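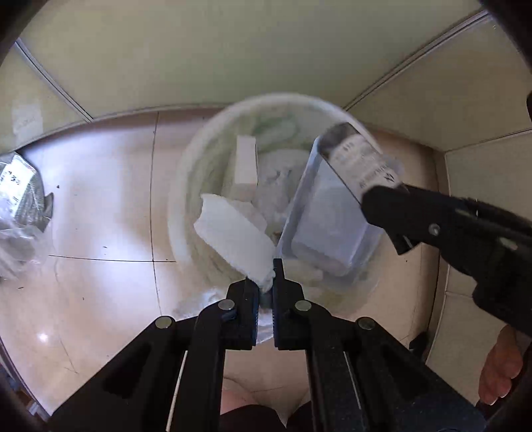

Clillimell Reiniger für Abfalleimer, Konzentrat
Hersteller: Dilen
Artikelnummer: 103
Inhalt: 200 ml oder 1.000 ml

Produktbeschreibung

Clillimell ist ein flüssiges Konzentrat für die Reinigung von Abfalleimern aus Kunststoff, Edelstahl und emailliertem Blech. Es entfernt Fett, eingetrocknete Reste von Getränken und den Geruch, der nach einigen Wochen auch in einem Eimer bleibt, den man immer mit Beutel benutzt. Das Mittel ist geeignet für Küche, Bad, Büro und Werkstatt.

Der Duft ist schwach und erinnert an Zitronenschale. Wir bieten auch eine Variante ohne Duftstoffe an, bitte wählen Sie diese oben bei der Bestellung aus. Beide Varianten enthalten kein Chlor und keine Farbstoffe.

Anwendung

Leeren Sie den Eimer vollständig. Geben Sie eine Verschlusskappe Konzentrat hinein und füllen Sie mit warmem Wasser auf, bis der Boden gut bedeckt ist. Verteilen Sie die Lösung mit einer weichen Bürste auch an der Wand und unter dem Rand, wo sich der Schmutz gern sammelt. Lassen Sie alles zehn Minuten stehen. Danach mit klarem Wasser ausspülen und den Eimer offen trocknen lassen, bevor Sie einen neuen Beutel einsetzen.

Bei alten Verfärbungen kann man die Menge verdoppeln und über Nacht warten. Grünliche oder graue Spuren im Kunststoff gehen nicht in jedem Fall ganz weg, vor allem wenn die Oberfläche schon viele Kratzer hat.

Für den Deckel genügt ein Tuch mit der gleichen Lösung. Fliesen und Böden aus PVC vertragen das Mittel gut, wenn etwas daneben läuft. Naturstein und Aluminium bitte nicht damit behandeln.

Lieferumfang

Flasche zu 200 ml: mit Messkappe
Flasche zu 1.000 ml: mit Messkappe und Griff
Bürste Barreto: nicht enthalten, separat erhältlich

Hinweise zur Sicherheit

Reizt die Augen. Darf nicht in die Hände von Kindern gelangen. Nicht mit anderen Reinigern mischen, besonders nicht mit Essig oder Entkalker. Bei empfindlicher Haut empfehlen wir Handschuhe. Die leere Flasche gehört zu den Verpackungen, die Kappe darf dabei auf der Flasche bleiben.

Lagerung

Bei Zimmertemperatur und gut verschlossen. Nach Frost kann die Flüssigkeit trüb werden; sie wird wieder klar, wenn man die Flasche einen Tag in einen warmen Raum stellt und dann leicht schüttelt.

Versand

Wir versenden aus unserem Lager in Poremlow. Die große Flasche wird stehend verpackt, deshalb ist der Karton etwas höher als nötig. Das Angebot mit der Bürste Barreto zum halben Preis gilt bis 31. Mai.

Bewertungen von Kunden

Benvinda Bragança
Vier von fünf Sternen. Der Geruch im Biomüll ist weg, das war für mich das Wichtigste. Die Kappe tropft ein wenig beim Zudrehen.

Tài Khương
Fünf Sterne. Ich benutze es seit Januar im Büro für die Eimer in der Teeküche. Die große Flasche reicht lange. Ich würde mir einen Nachfüllbeutel wünschen.

Antwort von Dilen: Vielen Dank für Ihre Nachricht. Ein Nachfüllbeutel ist in Vorbereitung, einen Termin können wir leider noch nicht nennen.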